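**Unit 6 handout: Interrupted sutures under teleoperation**
Course lead: Elspeth MacBrayne. Bench sessions: Guido Bassi.

Read this before your bench slot. Project teams Zirka and Prorach share the bench and the log, so leave both as you found them.

### 6.1 Task

Each student closes one incision with separate knotted stitches. Running sutures are not accepted. One instrument drives the needle, the other receives it or stays clear with its jaws closed.

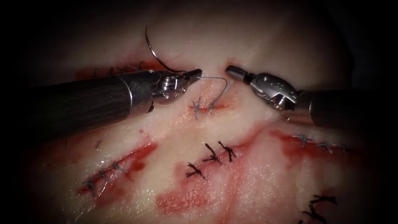

Keep the working area in the center of the endoscope view. Lighting drops off toward the borders, and depth errors grow there. If the needle leaves the lit area, stop and re-center before moving either arm.

### 6.2 Logging

Joint positions, jaw angle and clutch state are written to one file per stitch. Trim each record to 2000 samples before submission. Records under 500 samples are rejected by the script - they nearly always mean the clutch was held down.
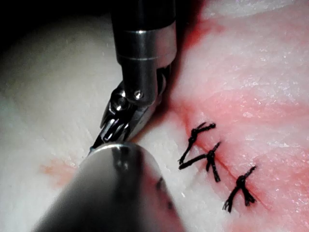
Wrist views are stored with the joint data. An instrument close to the lens will hide the jaw tips of the other one, so do not label contact from a single view. Mark the sample "occluded" and go to the next.

### 6.3 Needle transfer

1. Bring the receiving jaws to the needle, slightly open.
2. Close the receiving jaws. Hold both grips for 12 samples.
3. Open the giving jaws and back away along the shaft axis.
4. Check thread tension before the next move. A taut strand across the wrist can pull the needle out of line.

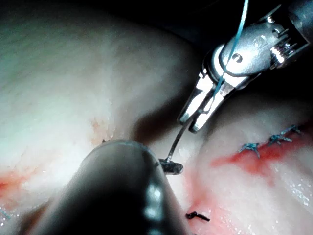 ### 6.4 Jaw calibration

Run this at the start of the slot and again after any instrument change. Open the jaws fully, clear of thread and tissue, and record the encoder value. Close on nothing and record again. 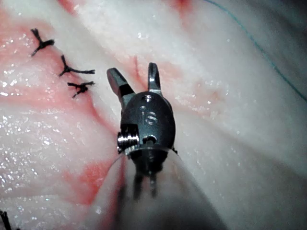
Enter both values in the sheet with the instrument's number. The offset is the closed value minus the reference, 747 counts in the current configuration file. Renzo Vitale keeps that file; send changes to him and do not edit the bench copy.

### 6.5 To hand in

- Trimmed records, one per stitch
- Calibration sheet
- One page on transfer errors, with sample numbers

Reports are due by the end of November. Questions on the script go to Rosalba Russo.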